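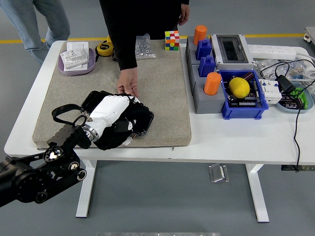
Hand closed on the black box, with my colleague reaching in over the mat.

Hand won't release after a protective stop, arm controller says all clear

Posted by Inger Kragh

We have a six-axis arm with a third-party hand on a ring coupling at the wrist. The arm and the hand have separate controllers. The arm controller owns the safety inputs, and the hand takes position and force commands over its own serial link from a Skasten gateway.

The fault is as follows. When the arm goes into a protective stop while the hand is holding something, the arm recovers normally but the hand does not. It stays closed at the last commanded force and ignores open commands. The gateway log shows error 1117 once, at the moment of the stop, and then nothing. The hand's status word still reads "ready".

It has happened on nearly every protective stop since we updated the gateway in January. Before that I saw it maybe twice.

What I have checked so far:

Supply voltage at the hand is steady through the stop.
Replacing the serial cable made no difference.
Commanding open from the vendor's own utility, with the gateway unplugged, works at once.
The watchdog on the gateway is set to 400 ms, as it was before the update.

Power cycling the hand clears it, but the fingers go limp when power is removed and whatever is in them drops. For small parts I can live with that. I do not like it as a procedure, because somebody ends up with a hand on the part while somebody else pulls the plug.

Is 1117 a gateway fault or is it passed up from the hand? The manual lists it only as "session lost".

Posted by Cokmont

I had the same thing on an older unit. Update the firmware on the hand. If that doesn't help, raise the watchdog to something like a second and it should go away.

Posted by Nwankwo

It is a gateway fault. The hand has no knowledge of it, and your test with the vendor utility confirms as much.

The sequence on our cell was this. On a protective stop the arm controller drops its "program running" output. The new gateway firmware treats that as the end of a session and closes the serial port on its side. When the arm recovers, the gateway opens a new session, but the hand still considers the old one active and discards commands carrying the new session number. It keeps reporting "ready" because from its point of view nothing is wrong. It is holding the force it was last told to hold.

I measured 460 ms between the output dropping and the port closing. I would not raise the watchdog. It is a separate timer, and a longer value only means the hand keeps acting on stale commands for longer if the link really fails.

Two changes fixed it for us:

1. In the gateway settings, under Session, set "Close on program stop" to off. The update turns it on without saying so.

2. In the recovery routine, send a session reset to the hand before any motion command, then read the current finger position and write that back as the target. If you skip the second part, the hand may move to whatever target is left in the buffer. Ours was left at fully open.

Test it with a soft object and the arm parked low over the mat, so a drop does not matter.

The other point is separate from the software. "Protective stop" on the arm says nothing about the state of the hand. If the hand is not wired into the safety chain it is live the whole time, and the arm's status display will not tell you so. Ours will still close with enough force to hurt a finger. Until you have the fix in, keep people out of reach of the hand after a stop, and put the part on a support before removing power. A block of foam is enough. An emergency stop should be looked at as well: on some setups it cuts power to the wrist, on others it does not, and the drop behavior differs.

Posted by Inger Kragh

"Close on program stop" was on. I switched it off and added the session reset, and ran 90 forced stops this afternoon with a part in the fingers. No 1117, and the hand opened on command every time. I had to add a short wait between the reset and the position read, otherwise the read came back as zero.

Cokmont, the hand was already on the latest firmware. I left the watchdog at 400.

The hand is not in the safety chain. I have asked Cotis, who did the cell wiring, for a quote on a switched supply for the wrist, and we are not reaching in after a stop until that is sorted out. I still need to check what our emergency stop does to wrist power.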